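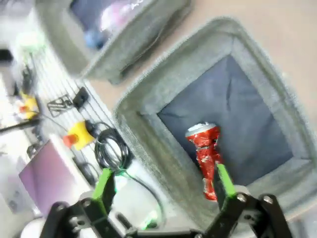 Grerby open day, May 19, 2022

I went along to the Grerby open day because the flyer promised a talk called "Good Practice in Shared Workspaces", and I have sat through enough of those to be curious whether this one would have any practice in it. The demonstration was recycling: robot arms with black two-finger grippers, grey felt bins, and a supply of bottles and cans for them to put away.

Borislav Dumitrescu gave the talk. He used to write site rules for Radonjić and it shows. He had a printed sheet taped to the door with 10 rules on it, in large type, and he read out every one. Some were fine. Hair tied back, no lanyards near the arms, one named person in charge of each run. Others were the sort that get written so that someone can say they were written. "Maintain awareness at all times" is not a rule. You can't check it and you can't fail it. I asked how he would know if someone had broken it and he said it was there to set the tone.

The bit I liked was the labelling. Every bin gets a card in plain bold capitals or lower case, whichever, so long as a visitor can read it from across the table, and the categories get agreed before anything moves. Then you look at the categories.

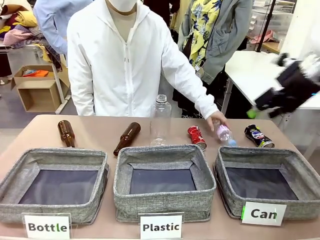 Bottle, Plastic, Can. So where does a plastic bottle go? A bloke next to me asked exactly this and was told that Bottle means glass. Then write Glass on the card! If the people setting out the table have to explain the label, the label has failed, and I don't much care how well the arm behaves afterwards. Ankica Živković, who was running the table side for Ziltero, took it well and said it was already on her list. I'd like to see the list.

She was more convincing on handling. Her view is that a test set should include the ugly stuff, because whole cans off the shelf tell you very little about what turns up in a real bin. I agree. Crushed cans don't offer two nice flat sides to close on, and a grip that suits one may not suit the next.
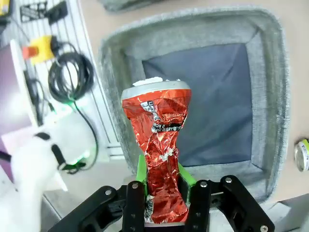
What I couldn't get out of anyone was a pass mark. Does a can count as sorted if it lands in the right bin on the second go? What if a person nudges it first? Drestden, who supplied the handout, call it "successful placement" and leave it there. Two people I spoke to gave me two different answers, both quite sure of themselves. A standard that depends on who is holding the clipboard isn't much of a standard.

Then there is the matter of hands. 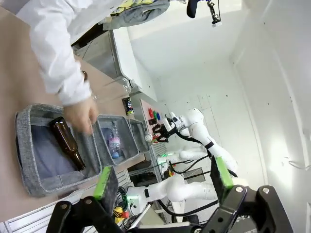 Photo: Grerby open day

Rule 4 on the sheet says no reaching into the work area until the arms are "confirmed idle". Reasonable enough, but confirmed by whom, and how? A still arm may be finished or it may be waiting for its next instruction, and they look the same to me from the visitors' side. I asked Dumitrescu whether the person reaching in calls it out loud, as we had to when I worked around presses. He said people were "encouraged" to. I wrote that word down and underlined it.

To be fair to them, I saw no one get hurt or come close to it, and the staff were patient with a lot of questions from me. Živković said a revised sheet is due in January and that the idle check will be spelled out, with one person named to do it. If they send it to me I'll post it here. Parking is free, the coffee is instant, and you should wear closed shoes or they'll turn you away at the door.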